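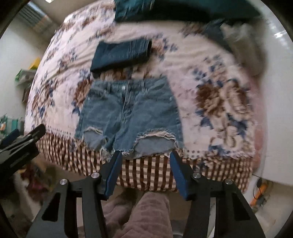 April, notebook 2, Karngate bench notes. Continued from the entry on label wording.

Subject: rules for hand-held gripper recording, folding tasks. Draft 6 of the working rules. Lærke has the previous draft with her pencil marks and wants the two merged before Paiva starts recording under them.

1. Start state. Garment flat, front up, closures visible where there are any. Waistband away from the operator for trousers and shorts. The old text said "garment in neutral position", which three people read three ways. Struck.

2. Jaws open at the start of every episode, both hands. Fingers may be close to the garment but not gripping it. Episodes that open with cloth already in the jaws get cut at the first full release, or dropped if there is no release.

3. Distressed denim. Petridis wanted it excluded. I disagree and it stays in, with a separate tag. The shorts with the ragged holes in both legs are the reference item for this. Loose threads hang off the top of the larger hole and from the raw hem between the legs, and a fingertip brought in at the hem is right next to them. Rule as written: grasp on whole fabric, clear of any hole or fringe. If a thread catches, stop, open the jaws, free it by hand, mark the episode "snag". Do not pull through. A snag is a valid record and is kept.

4. Pads. Check both blue pads on each gripper before a session and after any snag. Lint on the pad face changes the grip more than we allowed for in draft 4. Wipe with a dry cloth. No solvent until Ditel answers on the adhesive.

5. Pivot pins. Look for thread wrapped on the linkage pins. Open and close the jaws fully by hand, no load. If the travel feels rough, the gripper goes back in the case with a tag on it.

6. Surface. Patterned bedding is allowed. Codden's checklist calls for a plain, single-color surface and we are not adopting that clause. A floral blanket with a checkered border is a normal thing to fold on. Requirement is only that the pattern is logged, under "surface", in plain words. Do not smooth the bedding flat for the recording.

7. Finished items. Folded pieces may stay on the bed behind the working garment. Leave a gap so that a grasp at the waistband cannot pick up the bundle beyond it. Dark denim folded behind light denim is fine. Same shade on same shade is where annotators lose the edge – avoid if there is a choice.

8. Operator in view. Legs and clothing below the bed edge are acceptable. Faces are not, including in mirrors or glossy furniture. Reviewer checks every reflective surface once per episode, at the start.

9. Floor. Walking area beside the bed to be clear of cables and loose objects before the operator picks up the grippers. Both hands are occupied and the operator is looking at the cloth. This was a recommendation in draft 4. It is now a requirement, and the session does not start without it.

Open points:

– Tag name for item 3. Lærke has "worn", I have "distressed". Worn will be confused with "worn by a person". Ask Petridis.

– Episode 569 in the Paiva trial set has no surface entry. Fill in or drop.

– Maximum session length. 80 minutes is in the text but I cannot find who put it there. Leave it bracketed.

– Item 8 needs a line on voices. Audio is off by default but the setting does not survive a restart.

Merged text to Lærke by 4 pm.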